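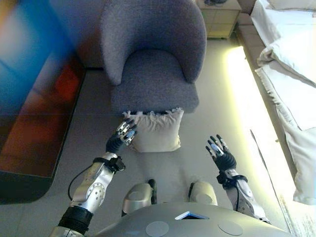
How long does the open house last?

Plan on almost 3 hours if you want to see everything. The demonstration itself takes 30 minutes and is repeated through the afternoon. The rest of the time is for the workshop tour and talking with the staff.

Where do I check in?

At the front desk of the Pultmont building, on the street side. Give the name you booked under and you will get a paper badge with your demonstration time on it. Please keep the badge on until you leave.

Do I need to book?

Yes. We have 80 places for the September open house, and a booking covers one person. Children need their own booking too. If you can't come, cancel through the link in your confirmation email so the place goes to someone on the waiting list.

What will the robot be doing?

Household work in a furnished bedroom. The tasks on the program involve soft things, such as a cushion by the armchair and the covers on the bed. Kidus Berhe runs the demonstration and explains each task before it starts.

Is the robot working by itself?

Some of the time. Part of each session is run by an operator and part is not, and Kidus tells the group which is which. You are welcome to ask at any point.

Does it ever drop things or miss?

Yes. Fabric changes shape when it is picked up, and that makes it harder to handle than a box or a bottle. If a task fails, the team resets the room and tries again if there is time.
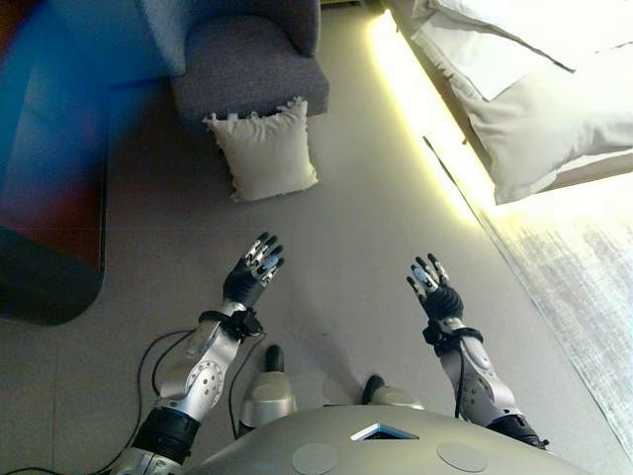 Rules during the demonstration

How close can I get?

Visitors stay behind the tape on the floor while the robot is powered. Please don't reach over it, and don't pass objects to the robot unless a staff member asks you to.

Can I take pictures?

Photos are fine, without flash. Please ask before photographing other visitors. Video is allowed during the demonstration but not in the Kultby workshop, where customer work may be out on the benches.

Can I bring my kids?

Children eight and older are welcome with an adult. The talk is aimed at adults, but Feven Adugna leads a shorter tour for families at 2 p.m.

Is the building accessible?

There is step-free entry from the parking lot and an elevator to the demonstration floor. Chairs are available for anyone who wants one. Write to Selamawit Kumsa at the visitor desk if you need anything else arranged.

Can I buy one of these robots?

Not at the open house. If your company is interested, leave your details at the front desk and Éabha Ó Néill will get back to you.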